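Zostura Support
Home > Planner > Frequently asked questions

Zostura Planner: Wrist View and Cabinet Tasks
Last updated March 13, 2021
Maintained by Flurina Kofler

Does the planner need a depth image?

No. The default perception node takes color only. If your simulator also publishes depth, set use_depth to true in the task file and the node will read both. The planner itself only sees the pose estimate that comes out of perception, so nothing else has to change.

What does the wrist view show during an approach?

The gripper sits at the bottom of the view, and everything the planner cares about should be above the fingers. In the kitchen set, the target is often a thin hanging part with a tapered end. The pose estimator fits a curve along the part and reports the point halfway down as the grasp point. To use the tip instead, set grasp_anchor to tip.

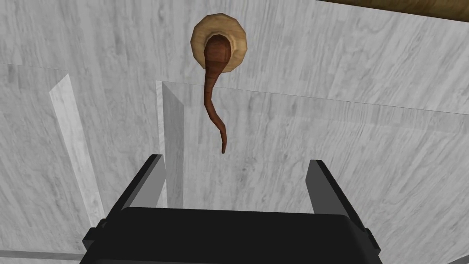

Wrist view in simulation, with the hanging part above the open fingers.

Why does the estimator lose the target near transparent panels?

Panels drawn with partial transparency still have edges, and the edge detector picks them up. Turn on mask_transparent in the perception settings. This drops any edge that belongs to a material with an alpha value below 1. It works in simulation only, as it reads material data from the scene file.

If you can't read the scene file, raise the minimum contour length. The default is 73 pixels, and 100 is a good second try.

Can I change the wall and door textures?

Yes. Put your texture files in the textures folder and list them in the task file. A new one is picked at each reset. Marble and wood grain patterns are the hardest for the estimator, so include a few if you plan to move to a real arm later.

How many times does the planner retry a failed grasp?

Three. After the third failure it opens the fingers, backs off 5 centimeters along the approach axis, and returns GRASP_FAILED. You can change the count with max_retries. Setting it to zero turns retries off.

The handle is near the border of the view. Will the planner still go for it?

Only if the estimator can see enough of it to fit the curve. When part of the handle is out of view, the confidence score falls and the planner runs a recenter move before it tries a grasp. If the score is still too low after that, you get TARGET_PARTIAL in the log. Start the arm from a pose farther back, or lower min_confidence and accept more misses.
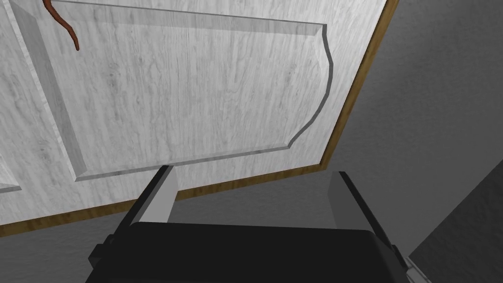
CABINET DOORS AND DRAWERS

Does the planner know which side the hinge is on?

It reads the joint from the scene file if there is one. Without a joint entry, set hinge_side to left or right yourself. A wrong value shows up as a pull that stalls in the first moments, followed by FORCE_LIMIT.

Raised panels are being detected as separate doors. How do I stop this?

Set merge_panels to true. Beveled borders look a lot like door gaps to the segmenter, and a door with more than one panel will often be split. With merging on, panels that share an outer trim are treated as one door.

Which simulators are supported?

Dultivus and Krajčí. Support for Voltine is planned for May. Scene files made for one simulator have to be converted before they load in the other, using the convert_scene tool in the utilities folder.

Where do I send a bug report?

Use the form on the Contact page. Attach the task file, the planner log, and the wrist view from just before the error.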